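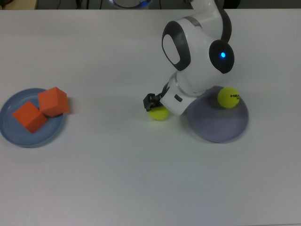

Ticket 2534: Label printer drops off network after sleep
Opened by: Moushumi Hettiarachchi
Assigned to: Senyo Dramani
Status: Closed

January 29, 2022
Semameo label printer at the packing desk shows offline after 90 minutes idle. Power cycle restores it. Jobs sent while it is offline stay in the queue and print twice after restart.

Dramani: Printer pulls its address by DHCP. Lease renewal fails during sleep. Reserved an address on the router and turned off deep sleep in the printer menu. Cleared the queue.

Hettiarachchi: Stayed online overnight. Duplicates still occur.

Dramani: Two copies of the driver were installed, one left over from the old Larnano server. Removed the old one and restarted the spooler. Sent a test batch from both workstations. One label per job.

Hettiarachchi: Confirmed on my side. OK to close.

3 comments
0 shares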